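Handwriting After Forty

I started learning to write again at the kitchen table in February, with a pad of lined paper and a pen I had stolen from my own desk at work. My handwriting had always been bad, but over the years it had slid into something even I couldn't read. Grocery lists came back from the store half filled. I once stood in an aisle for a good while trying to decide whether I needed lemons or linens.

So I signed up for a penmanship class in Clistbridge. It met at 7 in the evening, upstairs from a print shop, and it was so much more fun than I had any right to expect!

The first thing we did was throw out the idea of writing neatly. Our teacher had us draw ovals. Then slanted lines, then more ovals, a whole page of them, with the arm moving from the shoulder and the fingers nearly still. I had never once thought about my shoulder while writing a birthday card. By the end of the hour my ovals looked like a row of dropped eggs, and I was completely hooked.

The class used a workbook called the Ebihara drills, 48 pages long, with one drill to a page. You don't move on until your hand is bored with the one you're on. I spent most of a week on lowercase n. It sounds awful when I say it out loud, but there's a real pleasure in watching a single letter come right, arch after arch, until a whole line of them stands up like a fence.

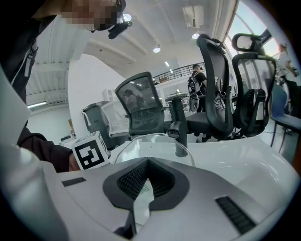

Adults come to handwriting with one big advantage over children, and that is that we can already spell. A seven-year-old has to hold the word, the letters and the pencil in mind all at once. We only have to look after the pencil. What we lack is range, because most of us have spent years tapping and clicking with the same few small movements. My favorite warm-up for this is to put the pen down and pick up something with corners. A white cube like the one by the hand in the photo, with its blocky black and white pattern, would do very nicely: turn it so each face comes to the top, going slowly, using the thumb and two fingers. Then go the other way. A minute of that before the first oval and my pen feels lighter for the rest of the session.

Paper matters more than I thought it would. Cheap copy paper drags at a fountain pen and feathers the ink, and for the first month I blamed myself for it. A classmate passed me a few sheets of Trolton, a smooth cream stock that the print shop downstairs sells by the pad, and my letters improved on the spot. (I went down and bought three pads that same night.) If you're using a ballpoint you can ignore all this and write on the backs of envelopes.

The other thing that helped was copying. Our teacher brought in a reproduction of a merchant's letter from 1709, sent from Jimedberg to a cousin who owed him money. It is a furious letter. It is also gorgeous, with long looping tails on every g and y, and I copied it out four times just to spend more time with it. You learn things from copying that you can't get from a drill - how far apart the words sit, where the writer ran low on ink, how he squeezed the last line in at the bottom.

I practice for 30 minutes a day now, usually before breakfast, and I skip it more often than I'd admit in class. Some mornings go badly. My capital S still looks like a bent paper clip, and anything written while standing up reverts to the old scrawl at once. But I wrote to my aunt last month, two full pages, and she wrote back! Her letter took some decoding. Her handwriting is worse than mine ever was, and I've already mailed her a pad of paper and the first few pages of drills.

If you want to try it, start with the ovals and leave the beautiful alphabets for later. Sit with both feet on the floor, turn the paper a little, and hold the pen more loosely than seems sensible. Fill one page. Put the date in the corner and keep it somewhere safe, even if it's terrible. I keep mine taped inside the kitchen cupboard, next to the linens list.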